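Calimlim Suturing Skills Project
Progress report to the Furkus Fund, second period
Prepared by Rebecca Sala, project lead, with bench notes from Katia Pellegrini

The work in this period was on the practice pads, the thread and the knots. The written part of the course has been moved to the next period, as agreed in January.
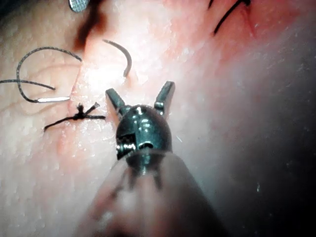
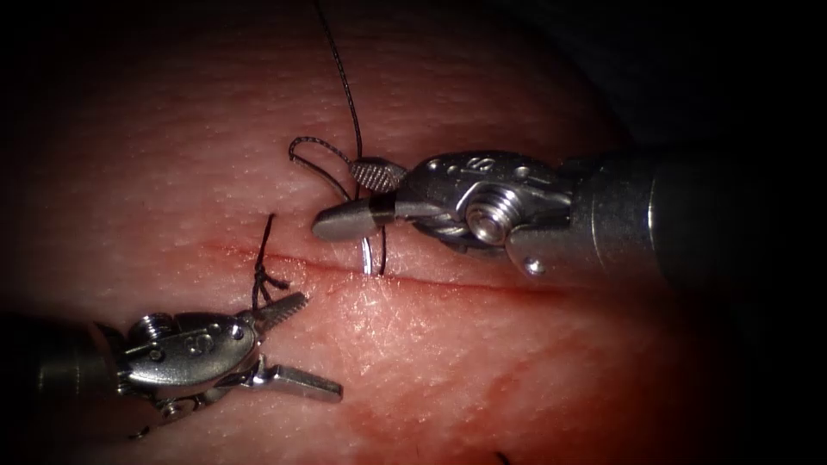
Interrupted stitches in braided thread, with a tied knot at the incision in both views.

Calimlim Project Reports, Issue 2, page 3

1. Where the work stands

The grant pays for a bench course in closing a straight incision with interrupted stitches. Trainees work on synthetic skin pads at our Nistcombe room. At the end of the last period we had a room, a supply of pads and a draft exercise sheet. We now have a settled exercise, a way of scoring it, and a full set of scored stitches to compare against.

Trainees placed 3,723 stitches in this period. Of these, 3,619 could be scored. The other 104 were left out, mostly where the pad had torn at the lip of the incision before the knot was tied and there was nothing fair to measure. Katia Pellegrini went through the unscored ones a second time and agreed with all of the exclusions but three, which were put back in. The figures given here include those three.

2. The exercise

Each trainee gets a pad with one straight incision already cut. The needle is curved and comes with the thread attached. The trainee enters on one side, comes out on the other, pulls the thread through until a short tail is left, ties, cuts both tails and moves along to the next stitch. The exercise ends when the incision is closed or when the session time runs out.

We made two changes to the draft sheet. The first was to the tail. The draft asked for tails "of suitable length," and people read that in very different ways. Some cut so close that the knot slipped when the pad was flexed. Others left tails long enough to get caught in the next stitch. The sheet now gives a length and has a printed bar on the margin to check against.

The second change was to the order of work. Trainees had been free to start at either end or in the middle. Starting in the middle gave a better match between the two lips of the incision, but it made scoring slow, as the scorer had to work out which stitch came first. We now ask everyone to start at the same end. We know this is a compromise and would like to go back to a free order once the scoring sheet can handle it.

3. Pads

The pads come from Prasteo. They have a pored, creased surface that takes a needle well, and trainees who have used foam blocks elsewhere have told us they prefer these. The red coloring is added by us along the incision before the session. It makes the edges easier to see and shows up careless handling, as it spreads when a pad is wiped or pressed hard.

Tearing is the main problem. A pad is good for one incision and, with care, a second one cut parallel to it. We had budgeted for three. Bites placed too near the edge pull through, and a pad that has been through one session tears sooner in the next. We have stopped cutting a third incision altogether. This has raised pad use, and the order placed at the end of the period was for 50 more than planned. The extra cost was met from the printing line, which was underspent.

We also had one batch that arrived stiffer than the rest. The supplier replaced it without argument. The stiff pads were kept for teaching needle angle, where the extra resistance is useful, and no scored stitches were placed in them.

4. Thread and needles

All scored work was done with dark braided thread. We tried a lighter thread for a short while early in the period and gave it up. It was hard to follow against the pad, and loops were missed until they had already tightened in the wrong place. Dark thread stands out clearly, and a scorer can tell the throws apart when the knot is looked at closely.

Braided thread frays at the cut end. This does no harm to the knot, but a frayed tail is harder to measure than a clean one. The scoring rule is to measure to the end of the main strand and leave out the splayed fibers.

Slack thread is the other regular difficulty. A loop left lying on the pad is easy to pick up by accident with the next bite. The sheet now tells trainees to clear the loop to the far side before taking hold of the needle again. Needle counts are done at the start and end of each session and have balanced every time.

5. Knots

Each knot is scored on three points: whether it sits flat, whether it holds when the pad is flexed, and whether the skin is pinched. Pinching was the most common fault. Trainees tend to pull the last throw harder than the first, and the lips of the incision bunch up under it.

Of the scored stitches, 1,151 were marked down for pinching. That is a little under a third. The rate was highest in first sessions and fell after that — though some of the fall may be due to the clearer sheet, which came in partway through. We can't separate the two with the records we have. Knots that failed to hold were much less common, and most of them belonged to the time before the tail length was fixed.

6. Plans for the next period

The written part of the course will be drafted and tried with two groups. Katia Pellegrini will run the scoring with a second scorer on a share of the pads, to see how closely two people agree on pinching in particular. We will also try a curved incision, starting with a gentle one, on fresh pads only.

We are not asking for a change to the total award. We do ask for permission to move the remaining printing money into materials, to cover pads at the new rate of use. A revised budget table is attached as Annex B, and the scoring sheet in its present form is Annex C.

Questions about this report should go to Rebecca Sala at the Nistcombe office.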